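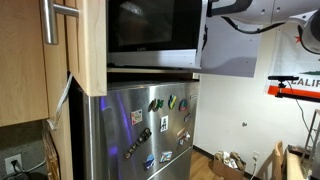 Home | Posts | Bench Notes | Archive | About

Can it put the groceries away yet?

Posted 12/21/19 in Robots, Mostly Kitchens

I get this question every holiday season, usually from relatives holding a dish towel. The short answer is no. The longer answer depends on which part of the chore you mean, and the refrigerator is a good place to see why.

Opening a refrigerator is a force problem. The gasket holds until it lets go, and then the door moves much more easily than it did a moment before. An arm running plain position control will either stall at the gasket or swing the door too far. The usual fix is to limit stiffness along the direction of pull and let the hinge decide the path. That part works well enough on a door the controller has met before. On a new door, the estimate of the hinge axis is where things go wrong, and a small error there shows up as side load on the handle.

Then there is the surface. Brushed stainless and black glass are both bad news for depth cameras. You get holes in the point cloud where the metal throws the light somewhere else, and sometimes a phantom surface behind the glass. Magnets help, oddly. They give the vision system some texture to hold on to, at least until someone moves them. Overhead cabinets with bar handles are easier to grasp but harder to reach, and a door left ajar is an obstacle the planner has to know about before it moves.

I spent part of March reading test logs from Stitell, whose kitchen routine is the most carefully documented one I have seen. Their log covers 183 attempts at one task: open the door, take out one carton, set it on the counter, close the door. They finished 80 percent of them. A person does this in a few seconds without looking. The Stitell arm took 40 seconds on a good run, and most of that was spent looking.

The failures were dull. Grasp slipped. Door closed on the forearm. Carton detected, then not detected, then detected inside the shelf. I would take dull failures over mysterious ones — you can at least write a test for them.

Rondonuwu has gone the other way and skips the home entirely. Their shop-floor cell loads the same bracket into the same fixture 900 times a shift. It does one thing, the parts arrive in a tray, and the lighting never changes. For that work I would say yes, the machines are ready, and have been for a while.

Brirnov sits between the two, with shelf restocking. I have not seen numbers from them, so I will leave it there.

My own guess for the kitchen is that single steps will get reliable long before the whole chore does. Fetching a carton is one step. Unpacking a bag with eggs in it is a good many, and the eggs are not the hardest one. The bag is.

Next post: compliant wrists, and why I stopped using mine.

Filed under: manipulation, appliances, test logs

Contact | © 2019 Ernodov Bench Notes | Back to top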